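Search this site Search Go

Notes for Unit 3: Feet, perches and what goes wrong down there

Okay, so last time we did feathers, and I promised feet. I love feet! Most people who bring a parrot in have never turned the bird over and looked at the soles, and that's where I want you to start every single time.

How the foot is built

A parrot has four toes, 2 pointing forward and 2 pointing back. Your canary or finch has three forward and one back, which is the usual songbird layout. When a perching bird bends its legs, the tendons running down the back pull the toes closed, and that helps it hang on while it dozes (try explaining that to a six-year-old, they go wild for it).

The sole should have a fine pebbly pattern, a bit like a basketball. If you see a smooth, shiny, pinkish patch, write it down. That's early pressure wear, and it's much easier to deal with now than when there's a scab on it.

Bumblefoot

The proper name is pododermatitis, and yes, I'll take either one on the quiz sheet. It goes from redness, to a sore, to an infection that can get down into the tendon and bone. Things that push a bird toward it:

- perches that are all one width
- sandpaper covers (please, no)
- being overweight
- an all-seed diet, low in vitamin A
- one bad leg, so the good one carries everything

That last one catches people out. When we had Sukar, the Amazon, at the Nirnura clinic, everybody was fussing over the sprained left leg and the sore turned up on the right foot. Check both!

Holding the bird

Towel around the body, head steady, and never press on the chest. Birds have no diaphragm, so the breastbone has to move or they can't breathe. Let one foot come out at a time and let it grip your finger, which tells you plenty about strength. If the bird starts breathing with its mouth open, stop and put it back.
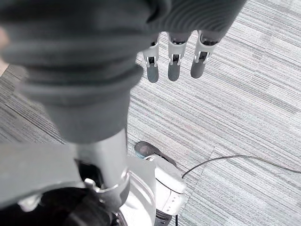
Perches to recommend

Natural branches, mixed widths, bark left on. The toes should wrap most of the way around without the front and back nails meeting. For next class, sketch a cage setup for a cockatiel of 80 grams and label every perch. Bring it with you, and read the Wusten handout on nail trims first.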